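Equipment Review: Jesell Anti-Static Bench Mat and Wrist Strap Set

Reviewed for the Curkano Lending Library of Tools
Published 2024-12-21

The Jesell set was bought in August to replace the worn mats lent to members who repair household electronics. It consists of a two-layer rubber mat, a coiled wrist strap, an earthing lead with a plug adaptor and a printed guide. The price paid was £93, including delivery. It was compared throughout with the Ayala mat, which the library has held for several years and which now sells for £129.

The mat arrived tightly rolled and took 14 days under weights to lie flat. Members who need a mat at short notice should bear this in mind. Once settled, the surface stayed in place on both painted and varnished tables. It wipes clean with a damp cloth and did not mark under a warm soldering iron stand.
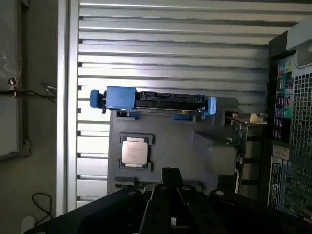
The wrist strap is the better part of the set. The band adjusts with a simple slide and fits narrow wrists, which the Ayala strap does not. The coiled lead is long enough to reach the far side of a wide bench without pulling. The press stud at the mat end was stiff at first and loosened with use.

Less can be said for the printed guide. The section on earthing is brief, and the diagram of the plug adaptor is too small to read comfortably. The library has prepared its own sheet, which is issued with each loan.

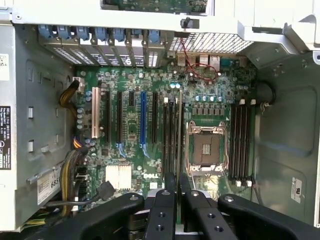

Inside a Dell desktop computer with the side panel removed.

The set was lent to five members during the review period. Hipólito Barrientos, who used it while repairing a radio, reported that the mat's raised edge kept small screws from rolling away. Two others found the mat too short for larger items and asked for the Ayala instead.

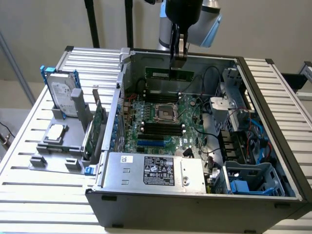
Storage deserves a mention. The set is supplied without a case, and the mat creases if folded. It is now kept rolled in a Cakuvport tube, bought separately, and should be returned in the same way.

Rating: 4 out of 5. The set is suitable for general loan. The Ayala mat will be kept for members working on larger equipment.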